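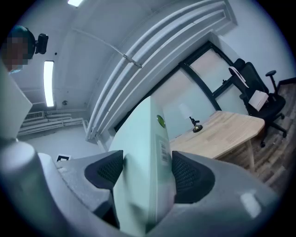 Unit 4: Hand-held gripper kits for demonstration recording
Course handout, Applied Manipulation, Drerkbridge

Scope

This unit covers the Jastlow hand-held gripper kit as a product you may be asked to specify, buy or maintain. It assumes you have read the Unit 3 notes on imitation learning and know the difference between a demonstration and a trajectory. Bring the Jastlow data sheet to the tutorial. The older Mansilla sheet is on the course page for comparison and is not assessed.

4.1 What is supplied

The kit is sold as a left and right pair. Jastlow offers it in two forms: hardware only, or hardware with a processing service under which raw recordings are uploaded and returned as time-aligned trajectories. The department has the second form. Pads, cables and printed marker faces are treated as consumables and are ordered separately.

A hand-held gripper records the motion of the operator's own hand together with the opening of the fingers. No arm is needed at the recording stage. The cost of this is that the operator can easily produce motions the target arm cannot follow, and the fault will not show until replay. Check reach and joint limits against the arm model before a task is approved for recording.

4.2 Finger pads

The pads are compliant and deform around the object. For flat-sided items such as cartons, contact should be made with both faces at close to the same moment. If one pad lands first, the object is pushed sideways before it is gripped and the policy learns the push along with the grasp.

Points to note when reviewing pads:

Compliance hides small errors in hand position. This helps the operator and makes the recorded position slightly less reliable.
Grip force is not measured by this model. Finger opening is the only signal, and on a soft object the two are poorly related.
Worn pads change the opening at contact. Replace both pads of a gripper together and record the change in the session log.

4.3 Pose tracking

Fiducial markers give an outside camera a known pattern from which position and orientation can be worked out. A cube is used so that at least one face stays in view through most wrist rotations. Accuracy falls off when a face is seen at a shallow angle, and it falls off again under glare. Ceiling lights are the usual cause of glare in an ordinary room, and moving the work area is generally cheaper than changing the fittings.

The grippers should be at rest on the work surface at the start and end of every recording. 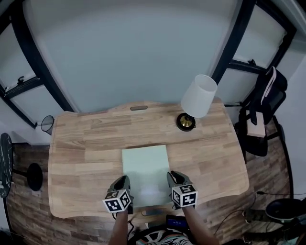 A rest period of 4 seconds at each end is enough for the service to estimate drift. Recordings without it are still accepted, but they come back flagged and the drift column is left blank. Do not fill that column by hand.

4.4 Thin and flat objects

Sheet material is the weak point of every two-finger design we have looked at, this one included. A sheet lying flat gives the fingers no side to close on. The three common strategies are to slide the sheet to an edge, to buckle it between the pads, or to pin it with one gripper while the other lifts. Record only one strategy per dataset. Mixed strategies average badly and the resulting policy tends to hover.

4.5 Results from the Skendirdale trial

The Skendirdale trial in March used the service form of the kit on desk-height tasks. Of nearly 2000 recordings submitted, 113 were rejected. The main grounds for rejection were loss of marker view and a missing rest period. Sessions were limited to 60 minutes, after which operators tended to shorten their approach motions. The trial did not test objects with a wet or oily surface, and the data sheet makes no claim for them.

4.6 Assessment of the product

Set-up is quick and the file format is well documented. The service return time is acceptable for coursework but too slow for anyone adjusting a task during the day. Cable routing needs attention: a cable that drags on an edge adds a small pull that the operator corrects for without noticing. Secure it to the forearm and leave slack at the elbow.

Preparation for the tutorial

Read sections 2 and 5 of the data sheet. Choose one household task that needs both hands and write a one-page recording plan. State the start pose, the end pose, the strategy and the conditions under which you would discard a take. Plans are due at noon on the day before your tutorial group meets.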